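Ticket 3925 - Torkamus label printer drops off the Wi-Fi
Status: open
Category: stockroom hardware
Site: Astard shop, back counter

Reported problem

The label printer goes offline most afternoons. The Jandmont stock program says "printer not found" and the queue fills up. Labels waiting when it dropped out on Tuesday included the green zip bag and the orange folded cloth.
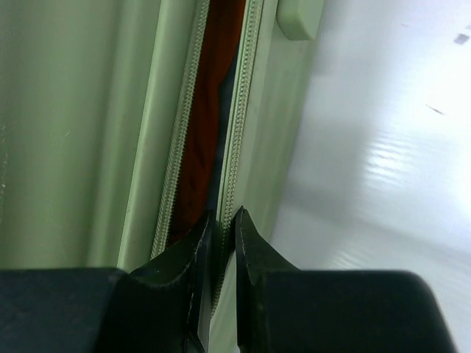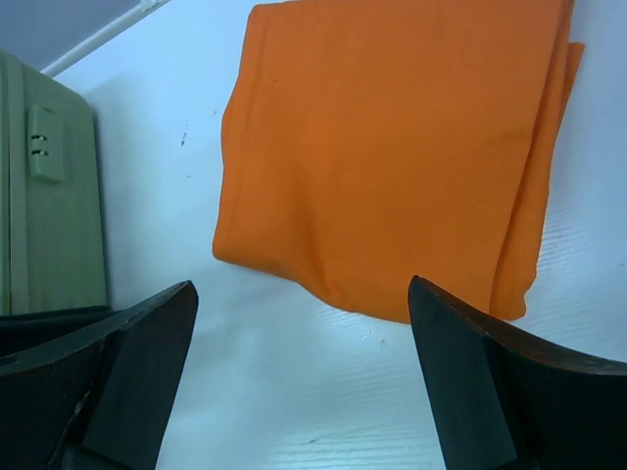
What support suggested first

Turn it off, wait, turn it on again. I did this before I wrote in and said so in the first message. Did it again anyway. The printer came back for 40 minutes and then dropped out, same as before. I don't count that as a fix, whatever the auto-reply says.

Second suggestion: weak signal

I was told the router is probably too far away. It is on the other side of a plaster wall and my phone gets full bars on top of the printer. Moved the printer next to the router to keep everyone happy. It went offline at 2:15 pm. The card reader on the same network didn't miss a beat.

Third suggestion: firmware

The Torkamus help page says the latest update "improves connection stability". It doesn't say how, or what was unstable. Installed it over the USB cable. The test page came out fine and the darkness setting had gone back to factory, so the first batch of barcodes was too grey to scan. Set it back to where it was. Offline again the next afternoon.

What I found myself

Printed the network page while it was working and again after it dropped out. The address on the second page was different. The stock program was still looking for the old one, so of course it couldn't find anything. As far as I can tell the printer was on the Wi-Fi the whole time.

The router was handing out a new address now and then. I've reserved one for the printer, ending in 50, and typed the same one into the stock program under Devices. Cleared the queue, then sent 15 test labels. All printed.

Reply from Ursu Support

"Thanks for the update. We're glad the firmware resolved your issue. Can we close this ticket?"

My answer

No. The firmware didn't resolve it, and the dates in my earlier messages show that. Please leave it open until the printer has got through a full week of trading. I've been told "fixed" on this one before.

Also, could someone tell me why the stock program reports "not found" and never shows which address it tried? One extra line in the error message would have saved me several afternoons.

Still to do

Check the reserved address survives a router restart. Reprint the smudged shelf labels. Find out if the darkness setting will be wiped by every update, and if so, whether updates can be switched off.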